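[Hausmusik-Liste] Re: Stimmgerät oder Ohr? Und was wird aus dem Aprilwochenende

Von: Rocío Gallardo
An: Hausmusik-Liste
Datum: Dienstag, 16. Januar 2024

Ihr Lieben, 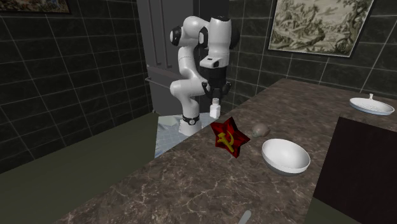 verzeiht, dass ich erst heute antworte, ich wollte Hermans Mail in Ruhe lesen und nicht zwischen Tür und Angel etwas hinwerfen, und dann war die Woche schneller weg als gedacht. Ich zitiere ihn unten noch einmal, für alle, die neu dazugekommen sind (herzlich willkommen, Afiq, und schön, dass wir nun endlich eine zweite Bratsche haben!).

Herman Wattimena schrieb:
> Liebe Runde,
> bei unserem letzten Treffen haben wir fast die halbe erste Stunde
> mit Stimmen verbracht. Ich schlage vor, dass künftig jeder mit
> Stimmgerät zu Hause vorstimmt und wir vor Ort nur noch kurz
> abgleichen. Außerdem: Spielen wir auf 440 oder auf 442? Das
> Klavier in Gruvby steht meines Wissens auf 440, aber die
> Holzbläser fühlen sich damit nicht wohl.
> Und drittens: Wer kümmert sich um die Noten für April?
> Grüße, Herman

Lieber Herman, zum Vorstimmen sage ich von Herzen ja, mit einem kleinen Aber. Meine Geige ist nach der Fahrt durch die Kälte regelmäßig so verstimmt, dass ich mir das Vorstimmen daheim sparen könnte, und Amrit geht es mit dem Cello ähnlich, der muss ja außerdem noch umsteigen. Mein Vorschlag wäre, dass die Streicher eine Viertelstunde früher kommen, die Kästen aufmachen und die Instrumente erst einmal im Zimmer ankommen lassen. Das kostet uns wenig, man kann dabei schon Tee trinken und sich erzählen, was seit dem letzten Mal los war, und das machen wir ohnehin immer, nur eben bisher mitten in der Probe.

Bei der Tonhöhe würde ich mich nach dem Klavier richten, jedenfalls für den Abend, an dem wir das Quintett spielen. Ein Klavier kann nun einmal nicht nachgeben. Wahyudi hat mir am Telefon gesagt, dass er mit der Klarinette auf 440 zurechtkommt, wenn er die Birne ein wenig auszieht und vorher nicht zu warm gespielt ist; angenehm findet er es nicht, aber es geht. Für die Stücke ohne Klavier dürft ihr Bläser uns gern hochziehen, wir Streicher machen das mit!

Nun zu den Noten. Ich habe bei Kirkmont nach der Leihgebühr für den kompletten Satz der Serenade gefragt und bin ein bisschen erschrocken: 172 Euro, und das ohne Partitur. Bevor wir das ausgeben, möchte ich gern noch einmal in Bennanis alten Notenschränken suchen. Dort liegt so vieles ungeordnet herum, ich habe beim letzten Stöbern zwei vollständige Trios gefunden, von denen keiner von uns wusste, und eine wunderschöne handgeschriebene Oboenstimme, zu der leider der ganze Rest fehlt. Wenn jemand Lust hätte, mich an einem Nachmittag zu begleiten, würde ich mich sehr freuen. Zieht alte Sachen an, es ist staubig.

Was mir noch am Herzen liegt, und jetzt werde ich wieder ausführlich, ihr kennt mich ja: Ich fände es schön, wenn wir in Grodstead nicht jede freie Minute proben. Im vorigen Jahr waren wir am zweiten Abend alle so müde, dass das Adagio immer langsamer wurde und am Ende keiner mehr wusste, wer eigentlich führt. Lasst uns lieber vier Stücke gut kennenlernen und dafür nach dem Essen einfach vom Blatt spielen, wozu wir gerade Lust haben, auch mit falschen Tönen und in merkwürdiger Besetzung. So hat diese Runde schließlich einmal angefangen.

Amrit, könntest du bitte noch schreiben, ob du den Fahrdienst vom Bahnhof wieder übernimmst? Und Afiq, bring unbedingt deinen eigenen Notenständer mit, die im Haus fallen um, sobald man umblättert.

Seid alle ganz herzlich gegrüßt
Rocío

2 Antworten | 4 Mal weitergeleitet | 1.590 Aufrufe

Neueste Themen auf der Liste
Kolophonium im Winter: welches klebt nicht?
Suche: Oboenstimmen, gern auch lose Blätter
Mitfahrgelegenheit nach Grodstead
Klavierstimmer für Gruvby gesucht
Vom Blatt spielen zu dritt, Empfehlungen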